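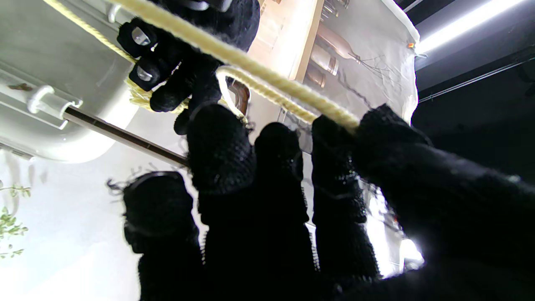 Par Suha Sabbagh, relu par Oskari Tikkanen
Fiche pratique, mise à jour en avril
Catégorie : Robotique / Achat et budget

Budget d'une cellule de manipulation à deux mains

On appelle « cellule de manipulation à deux mains » (ou cellule bimanuelle, les deux se disent) un poste équipé de deux bras robotisés terminés chacun par une main à plusieurs doigts, avec ce qu'il faut autour pour travailler : supports, caméras, ordinateur, éclairage, arrêt d'urgence. Le budget d'une cellule comme ça couvre l'achat, la mise en place et surtout tout ce qui s'use. Je tiens cette fiche depuis ma deuxième commande, et j'avoue que je l'ai commencée parce que la première m'avait coûté bien plus cher que prévu !

Définition et périmètre

Quand un fournisseur parle du « prix du robot », il faut lui demander tout de suite de quoi il parle. Chez Puviveck, le devis que j'ai reçu comprenait les bras et l'armoire de commande, et pas les mains. Chez Stosteveo, c'était l'inverse ou presque : les mains, les câbles, une licence d'un an, et à moi de trouver sur quoi les visser. Du coup je ne compare plus jamais deux totaux. Je recopie les lignes dans mon propre tableau, je laisse des cases vides là où il manque quelque chose, et je renvoie le tableau aux deux. Les réponses arrivent vite, en général.

Je range les dépenses en quatre postes : le matériel principal, les consommables, l'installation, et le temps des gens. Le dernier est celui que j'oubliais (Oskari me le rappelle à chaque relecture, il a raison).

Choisir les mains d'après la tâche

Une pince à deux mors coûte moins cher, se règle en une matinée et suffit pour des boîtes, des flacons, des pièces rigides. Dès qu'on passe au souple, l'affaire change. Une corde tressée bien épaisse, tenue par une main gantée d'un côté et par une autre main de l'autre, avec une boucle qui se forme entre les deux : voilà le genre de travail pour lequel je défends une main à plusieurs doigts devant un service financier. Les doigts s'enroulent autour du cordage et on peut répartir la prise. Avec nos pinces simples, je passais mes après-midi à reprendre des objets tombés.

Mon conseil est d'écrire la liste des objets avant de demander le moindre devis, et d'y mettre les pénibles : la corde qui s'effiloche au bout, le tissu, les petites choses brillantes. Si tout ce que vous manipulez est rigide et de même taille, gardez votre argent.

Gants, embouts et autres consommables

Ah, les gants ! C'est ma rubrique préférée et la plus courte des devis, quand elle existe. Un gant en tricot noir protège la main et accroche mieux certaines matières, mais il peluche, et la peluche finit partout. Je budgète 34 gants par an pour une cellule. Les embouts transparents qu'on met au bout des doigts sont à compter à part : je prévois 71 pièces par an, commandées en deux fois, avec une réserve au placard. Chez Akl, ils sont vendus au doigt, donc regardez bien l'unité avant de valider (j'ai reçu une fois un sachet ridicule pour le prix d'une boîte).

Pensez aussi aux objets d'essai. Une corde, on la prend, on la tord, on la repose, et elle vieillit. J'achète un rouleau de 200 mètres et je coupe dedans, ça revient moins cher que les petites longueurs et tous les essais se font avec la même matière.

Caméras de poignet et éclairage

Une caméra embarquée près du poignet voit ce que font les doigts, mais elle voit aussi le plafond, et un tube fluorescent un peu trop vif suffit à manger une partie de l'image. Je mets donc toujours une ligne « éclairage » dans le budget : diffuseurs, stores, un gradateur si l'électricien veut bien. C'est une petite somme. Demander une démonstration dans votre pièce, avec vos lampes et votre mobilier, vaut largement une visite chez le fabricant.

Si le poste se trouve dans un décor domestique, avec des surfaces blanches, des bocaux, de la verrerie, une plante, ajoutez la casse. Oskari compte le verre dans les consommables, moi dans l'installation, et nous n'avons pas encore tranché.

Achat, location, reprise

La location m'a servi une fois, chez Rernotel, pour vérifier qu'une deuxième cellule serait vraiment occupée. Le loyer comprenait l'entretien des bras, mais les mains restaient à notre charge au moindre doigt bloqué. Lisez l'annexe sur les pièces d'usure, c'est là que ça se passe. Pour un achat, je demande 2 mains de rechange complètes et je négocie leur prix en même temps que le reste : une fois la commande signée, on n'a plus grand-chose à mettre dans la balance.

Calendrier de commande

Les bras arrivent avant les mains, les mains avant les gants à la bonne taille. Je commande donc les gants en premier, ce qui fait toujours rire aux achats. La formation se réserve au moment du bon de commande, et je bloque aussi le temps de la personne qui montera le poste, à plein temps, sans autre projet à côté.

Voir aussi : Pince à deux mors ; Objets déformables ; Contrat d'entretien ; Caméra embarquée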